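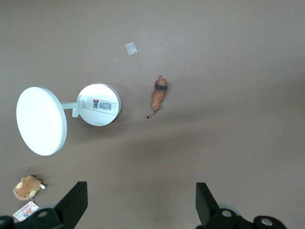

How many demonstrations does the arm need before it can pick up a thing it has never met? With our method, 400 were enough for simple shapes, and for soft or thin things we still do not know the number.

4 min read

Home Notes Diary Archive Contact

I write this at 23:00 in the kitchen, so the sentences will be short.

Today we finished the comparison which Kieran Lightfoot asked for in January. One policy was trained on the full set of 2,000 demonstrations, which we call Mollari. The other, Phelan, has only 400, but we chose them so that the wrist view differs as much as possible from one to the next. I expected Phelan to be clearly worse. On the hard plastic objects the two came out equal, and I checked the sheet twice before I believed it.

The clear plastic square is another matter. Both policies close the fingers too high, and I think the wrist camera gives them very little to work with, because the brown of the table shows through. The toy lion is easier, although with its thin tail I am still not sure which part we should call a good grasp. Kieran says the body only. I would accept the mane also. We must write this rule down before the next round, otherwise we will score the same attempt in two ways.

The folded lamp I had put on the list myself. It has two round discs and a short arm between them, and I wanted to know where each policy would choose to hold it. Mollari went for the base in all 7 trials. Phelan changed its mind from trial to trial — this I find more interesting than the score, but I cannot yet put it in a table.

Search this site Type and press enter

In the afternoon I wrote two pages of the method section and removed one of them again. Kieran read the rest and put a question mark beside my word "diverse". He is right. We need to say how the difference between two views is measured, and at the moment only my script knows it.

Tomorrow I repeat the plush keychain trials with the slower closing speed. I must also remember to copy the logs before the morning meeting.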